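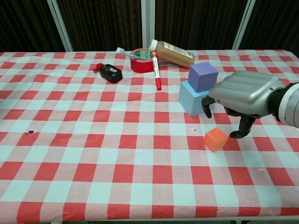
3 min read

Thu 10 September
By Agustina Sepúlveda

Graciela Riquelme has been moving other people's households for 15 years, and she still writes on every box by hand. Her business, Ojeda, takes on people who are leaving a family home for something smaller. Most of her clients are over seventy, and most have left it later than they meant to.

"They ring me when the house is already sold," she says. "Then we have seven weeks, or four, and there's a shed nobody has opened since the kids left."

She starts with the rooms people care about least. The laundry goes first, then the linen cupboard, then the spare room. Photographs and letters wait until the end, when the client has had some practice at deciding. "If you start with the photos you'll sit on the floor all day. You'll have a lovely time and you won't have packed a thing."

Her labels have three parts: the room it came from, the room it's going to, and a number. The number goes in an exercise book with a line on what's inside. She tried doing it on her phone with an app called Skedo and went back to paper after one job in July. The daughter had the phone, the boxes were at the other end, and the removalists were standing in the driveway asking where to put things.

Colour matters more than she expected. Each room in the new place gets its own colour of tape, stuck on two sides and the top. "The blokes carrying won't read your writing. They will look for red."

The one bag she insists on is the first-night bag. It travels in the car with the client, never in the truck. Toothbrush, tablets, kettle, two mugs, sheets, a lamp, phone charger, toilet paper. She checks it herself on the morning – people take things out again to use them and forget.

I asked about cost. A two-bedroom unit with packing, transport and unpacking came to $3,170 on her last quote. She says families can halve that by doing the sorting themselves, if they're still speaking to each other by the second weekend.

Arguments are common, and usually over things of little value. She remembers two brothers who fell out over a biscuit tin. She now asks each family member to write a short list before she arrives, and she reads the lists before anyone else does. Where two names want the same item, the parent decides, on the day, out loud.

What doesn't get chosen goes to the op shop, the tip or the neighbours. Riquelme doesn't sell anything on a client's behalf. "I did it once. I had 27 messages about a sideboard and not one person turned up."

Her next job is a couple leaving a place they built themselves. She's been twice to look at the shed.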